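I said back in August that I'd write up the tape project once I had something to show, and then I went quiet, so sorry to the two people who emailed. It's 11th November, I have a cold, and I'm sitting here with a mug of tea and a stack of cassettes, so let's do it now.

Quick catch-up if you're new. I bought a shoebox of data cassettes that came out of the old Cusbridge computer club, 43 of them, all for the Greltberg home computer. If you've never heard of the Greltberg, join the club (well, not the Cusbridge club, that folded before I could drive). It was a chunky little machine with 32 K of memory, a decent keyboard and a really terrible tape interface, and it sold mostly to schools and to people whose uncle worked at a school. My first programs were typed in on one. I still have mine and it still works, apart from the semicolon key, which you have to hit like you mean it.

The tapes are mostly home-made stuff. Club newsletters, type-in games, somebody's tax program, a bridge scoring thing that was apparently revised many times, and a couple of adventure games written by club members that I'm pretty sure never existed anywhere else. That last group is why I'm doing this. There are a handful of places online where you can find the commercial Greltberg games, but the club stuff is only on the tapes, and the tapes are getting old.

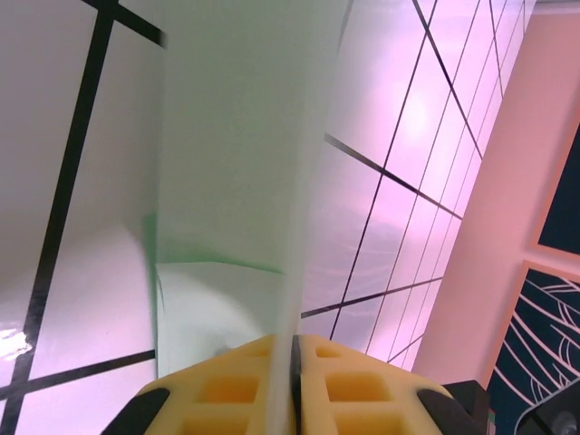

The plan was simple. Play each tape into the computer through a half-decent deck, save it as a WAV, run the WAV through a decoder, and get a file that loads in Nenholm, which is the only Greltberg emulator anybody still updates. I figured a few evenings. Ha!

Recording went fine, mostly. I cleaned the heads before every session, and I set the azimuth by ear for each tape, with a small screwdriver and a lot of squinting. If you haven't done this, you're turning a little screw next to the tape head until the high end sounds as bright as it can get. Every tape was recorded on a different person's crummy recorder, so every tape wants a different angle. One of them wanted two angles, because whoever owned it had clearly gotten a new recorder halfway through side B. I saved that one as two separate WAVs and moved on.

A few things I settled on after some trial and error, in case you've got tapes of your own:

- Record in stereo even though the data is mono. Sometimes one channel has a dropout and the other one doesn't, and you can pick the good one later.
- Fast forward and rewind the whole tape once before you record it. Old tape sticks to itself.
- Turn off every bit of noise reduction on the deck. All of it.
- Don't chase volume. I had my levels way too hot for the first dozen tapes and had to do them over.
- Write down the deck settings in the file name. I didn't, and I've regretted it.

Then came the decoding, and that's where my few evenings turned into a few months.

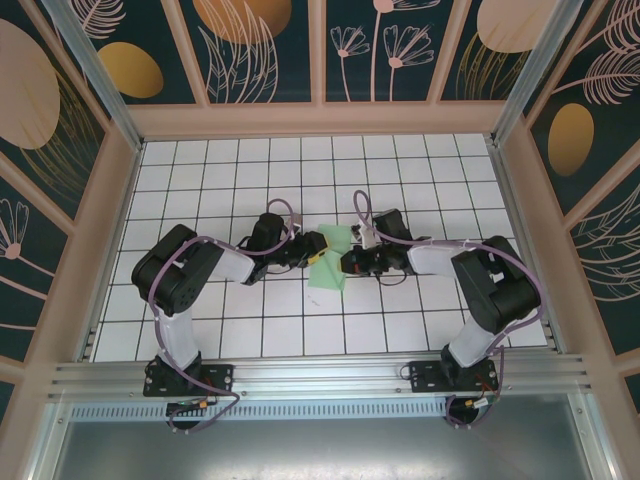
**Miroslava Hrynyshyn**
*Writer of this blog, tape wrangler, occasional Nenholm contributor*

So the Greltberg's standard tape format is pretty dumb, in a good way. There's a long steady tone so the machine can find its feet, then a header with the file name and length, then the data in blocks with a checksum after each one. Short pulse is a zero, long pulse is a one. You measure the distance between zero crossings in the WAV, you sort them into short and long, and you're most of the way there. The decoder that comes with Nenholm handles this just fine, and it chewed through the newsletters and the tax program on the first night. I read a whole newsletter from start to finish. There's an editorial about members leaving coffee cups on the disk drive. I was thrilled!

But a bunch of the tapes came back as garbage. They'd start with a normal header and a tiny BASIC program, and then the decoder would throw up its hands. And when I listened to them, the sound changed partway through. The normal Greltberg noise is kind of a warble. After the BASIC part, these went up into a thin buzzy screech, much faster.

I knew what it had to be — a fast loader. The BASIC part loads a short machine code routine, and the routine takes over the tape port and reads the rest of the tape its own way. Commercial games did this all the time on most of the home machines. I just hadn't expected to see it on club tapes, where the label is in ballpoint and says "bridge v.9 GOOD ONE."

I pulled the machine code out of one of them and disassembled it. It's really short. Right at the end, after the last instruction, there's a string of plain text that never gets printed anywhere, and it says GALLAGHER. No year, no first name. So I've been calling it the Gallagher loader, and somebody named Gallagher, wherever you are, you wrote a very nice piece of code and you also cost me most of September.

Here's what makes it weird. Most fast loaders just use shorter pulses. Gallagher's does that, but it also has four pulse lengths in place of two, so each pulse carries two bits. On a clean tape with a good recorder, it's super quick. On an old tape that's been in a shoebox in a garage, the four lengths smear into each other and you get soup. When I plotted the pulse lengths from a good tape I got four neat little hills. From a bad tape I got one long lumpy ridge, like a badly made bed.

My first try was to set three fixed cutoffs between the four lengths and hope. That got me part of one game. Then I tried moving the cutoffs along with the tape speed, since old motors drift, and that got me quite a bit further. I take the average length of the last 200 pulses and scale everything to match. It's crude but it's cheap to run and it follows a slow wobble nicely. It falls over on a fast wobble, and on a stretch where the data is mostly the same value, because then the average isn't telling you about the speed at all. I spent an entire weekend convinced I had a bad capture when the data was just a big patch of zeros for a blank screen. The fix was to quit averaging when all the pulses look alike and hang on to the last number I trusted.

The block size threw me too. I'd assumed 512 bytes, because of course you would, and my checksums never matched, not once, on anything. I went back to the disassembly and counted it out on paper and it's 510 bytes of data, with the last two bytes of the block used for the checksum and the block number. It was right there in the code. I'd read past it probably a dozen times.

After that, blocks started coming through clean, and I did a little dance in the kitchen. (The cat left.)

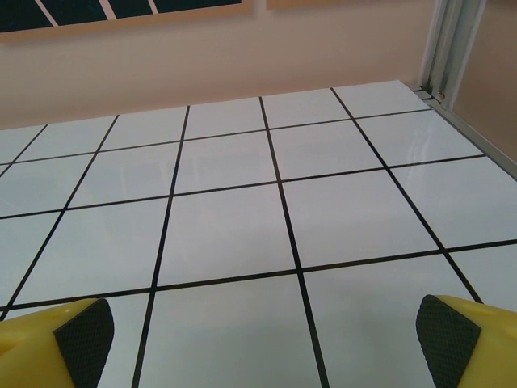

Category: Tapes & Emulation

OK, so what about the blocks that still don't pass? For those I've got a second step, and I'm kind of proud of it. When a pulse lands close to a cutoff, the decoder marks it as doubtful and remembers the next best guess. If the block fails its checksum, it goes back and tries flipping the doubtful ones, starting with the most doubtful, until something passes or it runs out of patience. With a handful of shaky pulses this takes no time at all. With a lot of them it's hopeless, and worse, you start getting blocks that pass by dumb luck. A checksum that small can't protect you from somebody trying a huge pile of combinations against it. So I put a limit on how many it's allowed to flip, and every block fixed this way gets flagged in the output file. I'd much rather have a file that says "I guessed here" than one that looks perfect and has a wrong byte in the middle of the dragon.

There is a dragon, by the way. One of the two adventure games is finished and playable in Nenholm, and it's set in a town with a library, a bus station and a dragon under the library. It's got a two-word parser that knows LICK as a verb. I've played it twice. I'm still stuck on the bus ticket, and I've resisted looking through the code for the answer, so please don't tell me if you figure it out first.

The other adventure is on the tape with the two azimuths, and naturally it straddles the spot where the recorder changed. The first half decodes. The second half has nine blocks I can't get, and I've recorded it so many times that I'm getting nervous about wearing it out. I'm going to leave the physical tape alone for now and work from the captures I already have. I want to try lining up several recordings of the same stretch and taking a vote pulse by pulse, which should help as long as the damage isn't in the same place every time. Lining them up is the annoying part, because the speed is a tiny bit different on every pass. If anybody has done this for another machine and has code they're willing to share, I would love to see it. I'd even read Perl.

Stuff that's done as of tonight: all the newsletters, the tax program, nearly all the type-ins, the bridge scorer in several flavors (v.9 really is the good one), a drawing program with no way to save your drawing, and the dragon game. I'm putting the raw WAVs up along with the decoded files. They're big, but decoders get better, and whoever comes along later shouldn't be stuck with my guesses.

The Gallagher support isn't in the main Nenholm release yet. I sent a patch and was told, very politely, that my variable names are a disgrace, which is fair. One of them is called "thingy2." I'm cleaning it up this week if my head ever clears, and in the meantime you can build it from my branch. You'll need to turn on the option for custom loaders, and you'll want to leave pulse flipping off for the first pass so you can see how bad your tape really is.

And if you've got Greltberg tapes in a closet somewhere, club tapes or school tapes or anything with handwriting on the label, please write to me before you do anything with them. I'll pay the postage both ways. I'm especially after anything with a screechy part after the BASIC, and any issue of the Cusbridge newsletter that has the second half of the article on printer ribbons, which stops at "continued next month" and then isn't.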